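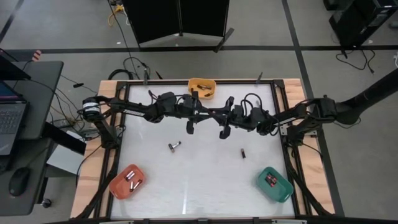

The Long Wait Before the Battery Moves

At Stomdale, the slowest part of sorting batteries is deciding to touch one

By the staff of Alitz
9/3/19

The first thing you learn at Stomdale is that the arms are fine. Everyone says so. The arms were fine in July, when the team moved into its current room, and they have been fine ever since, in the way a piano is fine while you are learning to play it. What eats the weeks is the software, which has to look at a handful of batteries on a shiny white table, work out which is which, and get each one into the proper colored tray without driving one arm through the other.

A child could do it. The engineers bring this up themselves, usually before you do, and with the tired good cheer of people who have heard it from their parents.

The code is called Botha, for reasons lost in an old chat thread, and it comes in three layers that don't entirely trust each other. The first one looks. It takes camera views and produces a list of things it believes are on the table, with a position and a confidence score for each. The second one plans: which battery, which arm, what path. The third one moves the joints and complains. On a good day the complaints are brief.

Looking turns out badly more often than you would expect of a program that has cameras and no distractions. A battery is a small metal cylinder, so its end flashes under the ceiling lights and its label changes depending on how it has rolled. Then there is the tabletop, which reflects. For most of the spring Botha was convinced that every battery near a tray had a twin living just under the surface, and it made several sincere attempts to go down and get it.

The cure was a dull one. The team measured the plane of the table with care, wrote it into a settings file, and told the software that anything below that plane did not exist. The change took an afternoon. Finding out that it was needed took 23 days, and the log from that stretch has a folder to itself, named "basement."

Planning has its own troubles. Two arms over one table share the same air, and the planner treats each as a moving obstacle for the other. Early versions were so polite that both arms would stop near the middle and stay there, each waiting for its neighbor to go first. The engineers called this the doorway. A later version gave one arm permanent right of way, which settled the doorway and left the other arm with very little to do all morning.

The present scheme hands out short reservations. An arm asks for a chunk of space, gets it for 300 milliseconds, and has to ask again if it wants to stay. It's a parking meter, more or less, with the same effect on everyone's mood. It does work. Watching the logs scroll by, you can see the requests going back and forth, granted, denied, granted, like a very small zoning board.
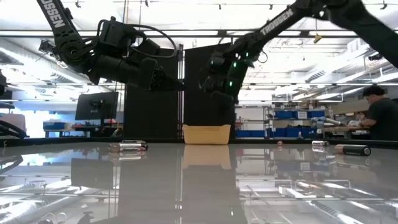

Why not just teach the arms by showing them?

The team does, for part of the job. A person guides the arms through a pick, the software records the motion, and a learned model copies the style of it. The model is good at the last inch, where fingers meet battery and the rules run out. It is much less good at knowing when it's wrong, so the planner still decides where the arms may go and the model only gets its say once they arrive.

That split was the subject of the longest argument in the project's history, and it hasn't been settled so much as scheduled. One camp would like to throw out the planner and learn everything. The other points to the replay tool.

The replay tool may be the best thing in the building. It was built over a long weekend by people who were supposed to be doing something else, and it takes any failed run and plays it back with Botha's beliefs drawn on top: here is what the camera got, here is what the software made of it, here is the path it chose with such confidence. Before the tool, a failure meant an hour of theories. Now it usually means a wince. One popular recording has the planner plotting a careful route around an obstacle that was later identified as a glare spot from a light fixture.

All the failures go into a test set, which stood at 672 runs when I visited. Every change to the code has to get through the whole set overnight before it goes near a motor. The goal is 1,000, though it was explained to me that reaching it faster would not be a good sign.

There is a partner, too. Zoltstead, a recycler, wants batteries separated by type before they go anywhere near a shredder, and it sends over notes on what its own sorting line coughs up. The notes are short and discouraging. Real batteries come dented, with half a label or none, stuck to tape, stuck to each other. Botha has been raised on clean ones. The plan is to introduce the ugly kind gradually, the way you might introduce a new cat.

I asked to see a full run and was given a stool. The program started up, checked its calibration, didn't care for it, and checked again. The perception layer published its list. The planner thought. On the screen a line of text reported that a space reservation had been granted, then that it had expired, unused, because the planner was still thinking.

"Timeout's too short," said one of the engineers, and changed a number. Somebody else asked what the number had been before. There was a pause while they looked it up, and then a longer one while they started the overnight tests over from the beginning.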